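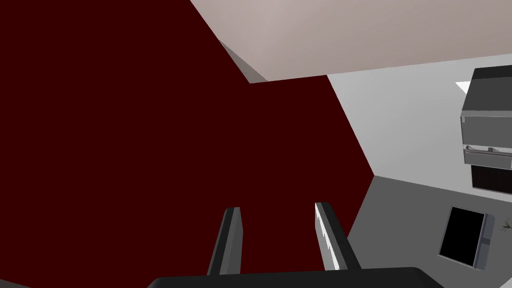 Hefeteig geht nicht auf

Siregar
600 g Mehl, Trockenhefe, Milch lauwarm. Nach 2 Stunden kaum Volumen. Mehr Hefe nehmen?
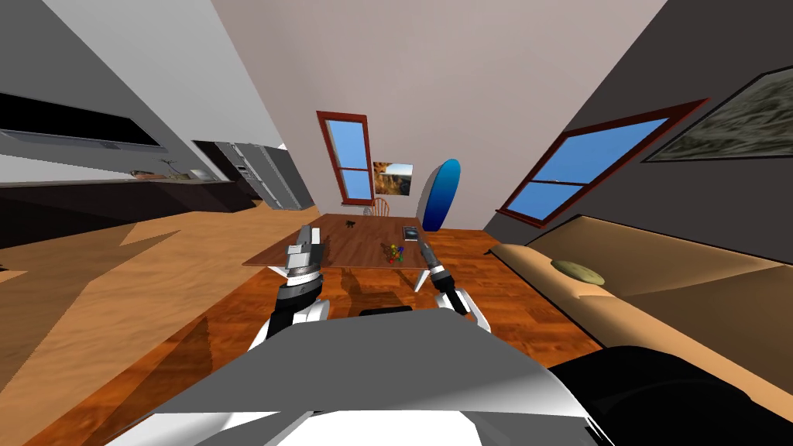 Küche mit Essplatz

Zorkside
Nein. Milch auf 35 Grad, Salz erst zum Schluss. Danach 13 Minuten kneten.

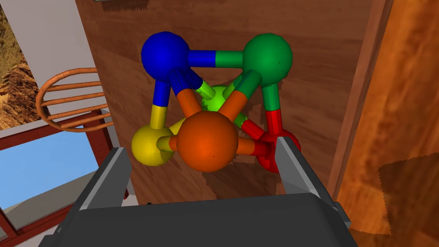
Fudine meint, es liege am Zucker — über 100 g bremst er die Hefe. Bei schwerem Teig Vorteig ansetzen:

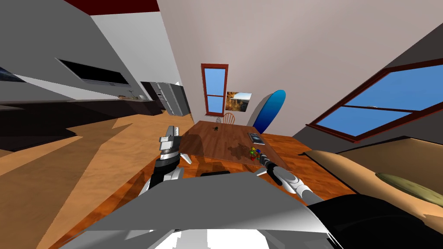
Hefe, Milch und ein Fünftel vom Mehl, 20 Minuten abgedeckt. Butter zuletzt.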